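Speaker Notes: Seed Storage and Handling for the Small Farm
Plammont Growers' Extension Program, Spring Series
Speaker: Everaldo Toledo

Slide 1 — Welcome
Thank the Portela district office for the use of the hall. Remind attendees that handouts are on the back table and that questions will be taken after Slide 6. Phones on silent, please.

Slide 2 — Why we are covering this now
The program received 169 calls during the last planting season. A large share concerned poor emergence in forage and cover crop seed. When our field staff followed up, the seed had often been sound at purchase and had lost vigor in the shed. Growers tended to blame the drill, the weather or the supplier.
Pause here. Ask who is holding seed over from last year.

Slide 3 — Temperature and moisture
Seed is alive and it ages. Warm, damp air speeds that up. The general guidance is to keep seed cool, dry and dark, and to avoid wide swings between day and night. A metal shed with afternoon sun on the wall is a poor choice, even when it feels dry inside.
Bags should be kept off concrete. Pallets are adequate. Leave a gap between the stack and the wall so that air can move and so that rodent activity can be seen early.
Mention the Grernar site, where bags on the floor tested well below bags from the same lot on pallets. Do not give the percentages; the report is still under review.

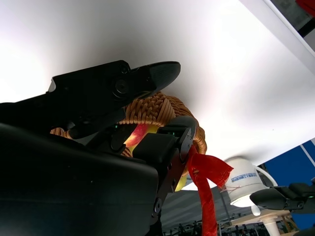
Treated seed requires separate storage. It must never be placed with feed or with grain intended for sale, and it must remain in its labeled bag. If a bag splits, the label goes with the seed into the new container. Leftover treated seed may not be fed to livestock under any circumstances. Read this point twice if the room is noisy.

Slide 4 — Inoculants
Legume inoculants are living products and have a shorter life than the seed itself. Check the expiration date at purchase and again on the day of use. Keep packets out of the truck cab. Once seed has been inoculated on the farm, it should be planted promptly, following the label.

Slide 5 — Testing carried-over seed
Any lot held over should be tested before planting. A laboratory test is preferred. For a home check, roll counted seeds in a damp paper towel, keep the towel at room temperature and count the sprouts at the interval given for that species on the handout. Run 3 towels per lot, drawn from different bags.
If the result is 90 percent or better, plant at the normal rate. Below that figure, adjust the rate using the table on the reverse side of the handout. Very weak lots should be discarded — raising the rate will not restore vigor.

Slide 6 — Records
Each lot should have a card showing the supplier, lot number, date received, treatment and test results. The Troninik record sheet may be used, or a plain notebook. Cards should be kept until the crop is harvested.

Closing
Test kits may be collected from the Portela office through the end of April. Open the floor to questions. If asked about bulk bins, refer the grower to the separate grain storage session.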